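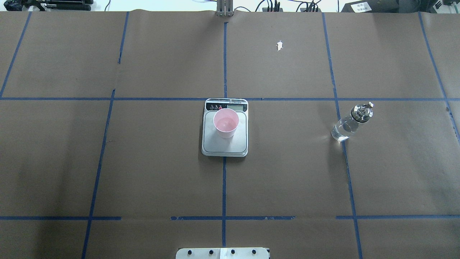
How does the planner decide where an object may be set down when the table is divided into cells by hand?

It treats the cell as the unit of planning and the tape line as a soft boundary. A placement is accepted when the centre of the object's footprint falls inside the cell that was requested, and the motion planner is then free to choose any approach that clears the objects already on the table.

4. Workspace Representation and Task Planning

4.1 Cell map

Figure 4 shows the workspace from the head camera, with a digital kitchen scale near the middle of the table, a pink plastic cup on its platform and a clear bottle with a metallic cap to its right. The surface is brown kraft paper marked out in dark blue masking tape. The tape was laid by hand, and its lines are neither perfectly straight nor parallel in the camera view. An ideal grid was therefore not assumed. The perception module, Griseo, fits a short polyline to each visible run of tape and joins runs separated by small gaps when their directions agree. The resulting polygons are stored as the cell map and carry an integer label that is used by every later stage.

Griseo segments the tape by colour in a normalized space. Small bright regions, such as the torn white scrap in the upper part of Figure 4, are passed to the object detector as candidates and are discarded there if their estimated height is below a fixed threshold. Equipment past the far edge of the paper is removed by a static mask.

4.2 Objects that cross a boundary

The scale in Figure 4 straddles the central line, and no single cell label describes it. Earlier versions of the planner assigned such an object to the cell holding most of its area, which led the system to offer the remaining area as free space. The current planner, Kilter, records a set of occupied cells for each object and keeps a separate support relation. The cup is represented as resting on the scale, and its cell labels are inherited from the scale. A request to move the scale will thus produce a plan that first relocates the cup.

Transparent containers required different handling. Depth readings on the bottle are sparse, and its outline in the colour image is broken by reflections. Kilter accepts a detection from the cap together with the shadow on the paper, and enlarges the collision volume of any object labelled as transparent. Where the enlarged volume crosses a nearby line of tape, both neighbouring cells are marked as restricted.

4.3 Execution and logging

Trajectories are computed in the frame of the arm's base plate, which is bolted at the near edge of the table. The controller, Nevow, re-checks the cell map before each motion and halts if a boundary has shifted by more than the permitted tolerance. The planner was exercised on 1052 recorded layouts, of which 1000 were used to tune the footprint and clearance parameters and the remainder were held back. The tape-fitting routine was written by Stepan Lytvynenko and is released with the cell map format.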